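FOR IMMEDIATE RELEASE
25 April 2019

Sedon Review Finds Little to Support the "Self-Clearing" Table

Report on 13 shared workrooms questions the claims made for clear bins, overhead power and clean-table rules

ZUSDALE - Sedon, the independent workroom advisory office, today released The Shared Table, a review of how people in labs, studios and workshops keep their common tables clear. The report finds that most of what is sold or taught under that heading makes a difference for a short time and then stops making one.

Sedon staff visited 13 workrooms and made 1,058 table checks, split between morning and late afternoon. Small loose items were recorded in 487 of them. Every one of the 13 rooms had a written clean-table rule. Four had it framed.

"We were told more than once that the table problem had been solved," said Rhona Urquhart, lead author of the report. "Then we would come back at four o'clock and there would be paper on it. I don't think these are untidy people. I think the claims are bigger than the products."

The review looked at three things rooms commonly spend money on: see-through storage, power brought down from the ceiling, and light-colored work surfaces.

Clear containers

See-through bins are usually promoted on the idea that people put things back when they can see where they go. Sedon found that people did use the bins. What they put in them was another matter. Soft items tended to go in crumpled, and once a wad of cloth or paper was pressed against the wall of a bin, checkers often could not say what it was without lifting it out. Labels helped in the rooms that had them, for as long as the contents matched.

The report also asks why so many containers stay on the table they were bought to clear. A bin takes up surface like anything else. In rooms where a shelf stood within reach, moving the bin there freed more space than sorting it did. 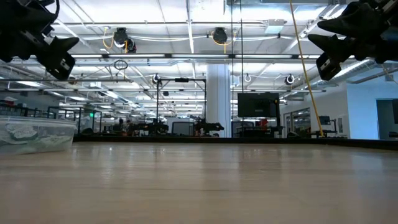

A clear plastic container on a pale wood table, with yellow cords looping from reels on the ceiling. Photo: Sedon

Power from above

Ceiling reels came out better than Sedon expected, with reservations. Rooms that had them kept fewer power strips on the work surface, and staff liked them. But a cord still has to come down somewhere, and the report notes that a line running at a slant to the back of a table claims a good deal of air and a corner nobody wants to work in. Two rooms had fitted reels and kept all of their old power strips as well.

"I would buy reels again, and I would also measure first," said Gaëtan Leclerc, who manages the workrooms at Carré and took part in the review. "The catalog shows the cord hanging straight. Ours does that when it feels like it."

Light surfaces and small paper

Pale wood tabletops are widely described as easier to keep clean. The review could find no support for this in its own checks. A light surface under strong ceiling light also throws glare, and checkers reported missing flat, pale scraps on the bright side of a table that they picked out at once from the other end.

Loose paper was the most common item left behind, followed by drinking mugs. The two were often found together. Sedon offers no theory about that and advises readers to be careful with anyone who does. 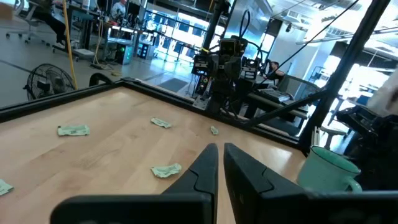 Crumpled pieces of pale green paper and a speckled teal mug on a light wooden tabletop. Photo: Sedon

The Gimen method

The report gives a full chapter to Gimen, a tidying routine taught in several of the rooms visited. Gimen asks users to clear a table from the far edge toward themselves, flatten all paper before deciding whether to keep it, and leave drinkware until last. Its course materials promise "a lasting clear surface."

Sedon's checkers saw Gimen-trained groups clear a table faster than untrained ones in the first two weeks. By week six the gap was too small to report with a straight face. The flattening step was the first to be dropped, and several users said they had never understood it.

Inès Caron, who teaches Gimen in Zusdale, disputes the finding. "Six weeks with no refresher is a hard test for any habit," she said. "I'd like to see the same rooms after a follow-up session." Sedon agrees that this would be worth doing and has asked for access to the course records.

What the report recommends

The recommendations are short. Put a wastebasket at each end of a long table. Move containers off the surface and onto a shelf. Give mugs a fixed place away from the work. Clear once, at a set time, and stop sending reminder emails. None of these was tested on its own, and the authors say so on page two.

"I have read plenty of reports on tidiness that ended with something to buy," said Elfriede Danzer, director of Sedon. "We looked for that product and could not find it. If it turns up by September we will print a correction."

A second round of checks is planned for September, using the same rooms where they agree to it. Two have already said no.

Availability

The Shared Table is available in print from the Sedon office in Zusdale. The first printing is 600 copies. Workroom managers who want to try the check sheet themselves may copy it from the back of the report without asking.

About Sedon

Sedon advises on the layout and upkeep of shared workrooms. It does not sell furniture, storage or training. The review was paid for out of Sedon's own budget.

Press contact: Jaruwan Ongart, Sedon, Zusdale

###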